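Week 4 notes: how a piece of fruit gets old

Okay, these are my own notes from the talk, tidied up a little for anyone who missed it. They follow what I said, so they wander a bit. Course number is 2719 if you're looking for it in the catalog (it moved in March, sorry!).

We left off last time with breathing. Fruit keeps breathing after it's picked: it takes in oxygen, burns sugar and acid, and gives off water, carbon dioxide and a bit of heat. I love this. The thing in your lunch bag is still busy. Slow the breathing down and the fruit lasts longer, and that's most of what cold storage does.
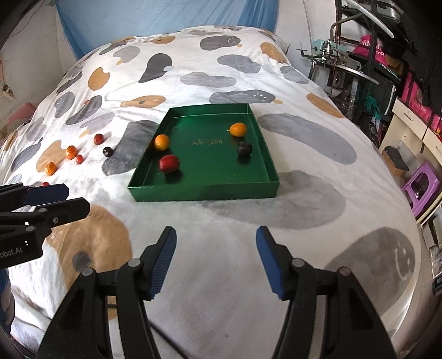
Ripening and the gas

Now, ethylene. It's a simple gas that plants make themselves, and for some fruits it works like a starting gun. Bananas, tomatoes, apples, peaches and plums make a burst of it when they're ready, the breathing speeds up, and the starch or acid inside starts changing fast. We call these climacteric fruits, and you'll need to spell that on the quiz, so write it out a few times.

The other group doesn't do the big burst. Strawberries, cherries, grapes and all the citrus belong here. Pick a strawberry pale and it may turn redder on the counter, but it won't get much sweeter, no matter how long you stare at it. Kwok-wai Mok asked whether a paper bag would help with sour oranges. It won't! A bag traps ethylene, and an orange mostly just loses its green color in ethylene while the inside stays as sour as it was.

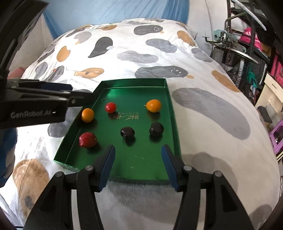

Small fruits on a green tray: orange, red and dark purple-black.

Water loss is the part people skip. A berry has thin skin and a lot of surface for its size, so it dries out quickly, and a shriveled berry can be perfectly safe to eat and still not worth buying. Wax helps on citrus. Humid air helps on nearly everything, up to the point where mold gets happy (gray mold, Botrytis, is the one you've all met in the back of the fridge).

Bruising goes with this too. Broken cells leak, enzymes meet oxygen, brown spot. Read the Arkow packing house handout before lab, all 4 pages, and skip the section on pallets unless you like pallets.
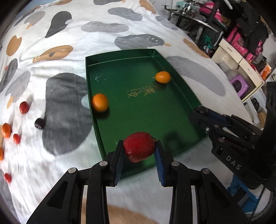 Why shouldn't I wash berries as soon as I get home?
Water left on the skin gives mold a head start, so wash them right before you eat them and keep them dry and cold until then.

For lab, Neema Barasa has the sugar meters. Bring 2 tomatoes, one firm and one soft, and a notebook that can get juice on it.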